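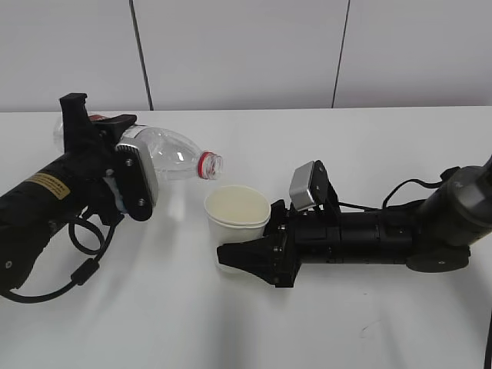

Why does it go glug-glug-glug when you pour? One reader wanted to know, and what a great thing to wonder about!

The answer is air. A bottle is never really empty. When water leaves, air has to get in to fill the space, and both of them want to use the same narrow neck. So they take turns. Out comes a gulp of water, in goes a bubble of air, and you hear a glug!

Tip your bottle gently and air can slip in over the top of the water. Then the pour is smooth and quiet, and your paper cup has a much better chance of staying upright.

Look at the walls of a thin plastic bottle, too. Those ridges and curves are there to make it stiffer, a bit like the folds in a paper fan. 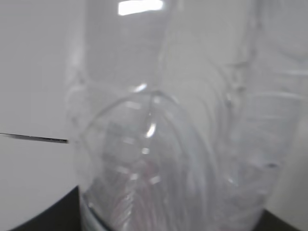 Squeeze a thin bottle and it crinkles, and the creases bounce light in all directions. Super shiny!

Try it over the sink: fill a bottle, tip it upside down and count the glugs. Ours made 41! Then tilt it slowly and count again.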